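Dira Capture 23
External game capture unit for consoles and PC

The Dira Capture 23 records and streams gameplay from any current console or a desktop PC. It sits between the game source and the display, passes the signal through without added processing, and sends a second copy to a computer over USB. The unit is aimed at players who stream sports, racing and fighting games, where a late picture costs points.

Video

The input accepts signals up to 3840 x 2160 at 60 frames per second. Recording is done at 1,920 by 1080, 60 frames per second. When the source runs at a higher resolution, the unit scales the recorded copy down and leaves the pass-through copy alone. HDR is passed to the display but is converted to standard range in the recording.

Variable refresh rate is supported on the pass-through side only. If the recording stutters in games that change frame rate often, set the console to a fixed 60 Hz output and restart the capture software.

Audio

Game audio is taken from the HDMI signal in two channels. Surround formats are passed to the display or receiver but are not recorded. A 3.5 mm input on the front panel takes a headset or a desktop microphone – both are recorded to a separate track, so commentary can be leveled against game sound afterward.

Party chat from most consoles is not included in the HDMI signal. To record it, run a cable from the controller's headphone jack to the line input on the rear panel.

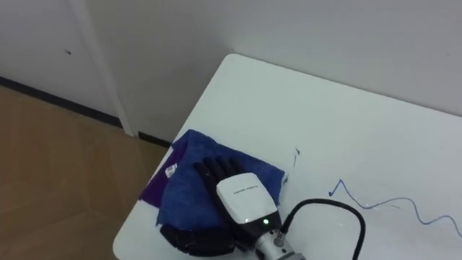 Connections

Front panel: microphone input, headphone output, record button, status light.
Rear panel: HDMI in, HDMI out, line in, USB-C.

The USB-C port carries both data and power. No wall adapter is needed when the computer port supplies full USB 3 power. Unpowered hubs are not supported. Monitor pass-through works only while the unit has power, so a player who wants to use the console with the computer shut down should connect the USB-C cable to a port that stays live in standby, or fit the Arnidside inline power lead (sold separately).

Setup

1. Turn off the console and the display.
2. Connect the console to HDMI in and the display to HDMI out.
3. Connect the unit to the computer with the supplied cable.
4. Turn on the display, then the console. The status light changes from amber to white when a signal is found.
5. Turn off content protection in the console's system menu. Film and TV apps will not play through the unit with protection disabled.
6. Open Grisgate and pick the unit from the device list.
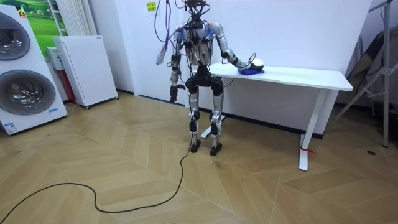 Humanoid robot at a white standing desk, one hand on a small blue object.

Software

Grisgate is the recording program supplied with the unit. It runs on Windows and macOS and is licensed to the unit's serial number. It handles recording, live streaming and simple trimming. Full editing is left to other programs, and files are saved as standard MP4 so they open in any of them.

Replay mode keeps the last 55 seconds of play in memory. Pressing the record button once saves that clip to disk; holding it down starts a normal recording. Replay mode can be left on during a stream, though it uses additional memory.

The unit also appears to the computer as a standard video device and can be used in most streaming programs without Grisgate. Replay mode and the separate microphone track are not available that way.

Bit rate can be set up to 50 megabits per second. The default is lower and is suitable for most uploads. Games with fine grass or ice textures show blocking at the default setting during fast camera pans – raise the rate before recording these.

Firmware

The April firmware corrects a fault where the right audio channel dropped out after the console woke from rest mode. It also shortens the time taken to find a signal after a resolution change. Updates are installed from the device page in Grisgate. Leave the USB cable connected until the status light stops blinking.

In the box

Capture 23 unit
USB-C cable
HDMI cable
3.5 mm audio cable
Quick start card

Options

Arnidside inline power lead
Gatchalian under-desk bracket, steel, with four screws

The Gatchalian bracket holds the unit with its front panel facing the player. It does not fit the earlier Dira Capture models, which have a deeper case.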